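Course Handout 5: Good Practice for Recording Stations with Hand-Held Grippers
Module: Standards and Safe Work in Robotics
Prepared by Oi-ling Kan. Reviewed by Tin-yau Sin, 20 Mar 2020.

5.1 Scope

This handout covers the rules that apply when a person holds a gripper in each hand and performs a task at a table so that the movement can be recorded. It does not cover stations in which a powered arm shares the table with a person. Those are dealt with in Handout 6, together with guarding and stop functions.

Students should read sections 5.2 to 5.6 before the first practical session. The written rules are known in this course as the Finora rules, after the laboratory where they were first put into use. The full set has 37 clauses. Only those needed for the practical work are given in this handout, and clause numbers are left out for ease of reading.

5.2 Terms used

Station: the table, its work surface, the rails that mark its limits, and the floor inside them.

Operator: the person holding the grippers.

Session lead: the person responsible for the station while recording is in progress. The operator may not act as session lead for the same session.

Task object: any item the operator is expected to handle, move, or connect.

Trailing cable: any cable that is attached at one end to a gripper or task object and is free to move during the task.

The word "shall" marks a requirement. The word "should" marks a recommendation, and a station may depart from it if the session lead enters the departure in the log. "May" marks a permission. Students often lose marks in written work by using these three words as though they meant the same thing.

5.3 The work surface

The work surface shall be flat, stable, and free of items that are not part of the task. A plain, matte surface should be used. Shiny surfaces reflect overhead light and make small objects difficult to pick out in the recording. Light scuffs and marks are acceptable, but a surface with raised damage or a broken edge shall be replaced before the next session.

Where a separate board is laid on the table, the session lead shall check that it does not rock or slide under hand pressure. The check is made at all four corners. Clamps should be kept clear of the area through which the operator's hands will pass.

Each station shall carry an identifying number that can be read from the working position. Floor tape is acceptable for this purpose. The number entered in the log shall match the number at the station, and it shall be checked again whenever a table is moved.

5.4 Electrical items as task objects

Power strips, plugs, and adapters are common task objects, as they call for careful placement and for control of a cable. They also require more attention than cups or blocks. The following rules apply:

A power strip used as a task object shall be disconnected from the supply before it is placed on the work surface. The session lead shall trace its cable to the free end by hand. The position of a switch on the strip is not proof that the strip is disconnected.

A strip used to supply equipment at the station shall never be used as a task object, even for a short trial.

An item with damaged insulation, a loose cover, or a bent contact shall be taken out of use and labeled.

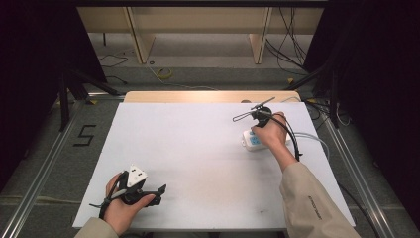
Figure 5.1. Two hand-held grippers in use over a white board, with a power strip as the task object.

In a layout of the kind shown in Figure 5.1, cables come from two sources: the grippers and the strip itself. The cable at the right hand passes back along the hand and wrist, and the lighter cable of the power strip leads off toward the same side of the board. Students should consider how each cable would move if the operator turned the strip end for end, and should bring a short written answer to the practical session.

5.5 Trailing cables and floor cables

Gripper cables shall be long enough to allow full reach without pulling at the connector. Slack should pass behind the hand and away from the gripper fingers. If a trailing cable crosses the task object, the operator shall stop, lower both grippers to the surface, and wait for the session lead to clear it.

Cables on the floor should be gathered and routed behind the table. Any cable that crosses a walking path shall be taped down or covered. Coiled spare cable should be hung up or stored when the session is over.

Sleeves shall not hang over the gripper handle or its strap. Loose cuffs are to be fastened or turned back.

5.6 Records

The session lead shall complete one log entry for each session, giving the station number, the type of gripper held in each hand, the task objects, and any departure from a recommendation. Where the two hands hold different gripper types, they are entered separately as left and right. The words "as usual" are not accepted in any field.

The Hemuron log form is used throughout this course. In the review carried out last June, 177 of 1825 entries were returned to the session lead for correction. The most frequent fault was a missing entry for gripper type, followed by a station number that did not agree with the station plan.

5.7 Preparation for the practical session

Read clause 13 of the Finora rules, which sets out the duties of the session lead during a stop.

Complete a blank Hemuron form for the layout in Figure 5.1. Fields that cannot be filled in from the figure are to be marked "not known" and left for the session lead.

Written work is to be handed in to Oi-ling Kan at the start of the session. Questions on the wording of the rules may be sent to Tin-yau Sin.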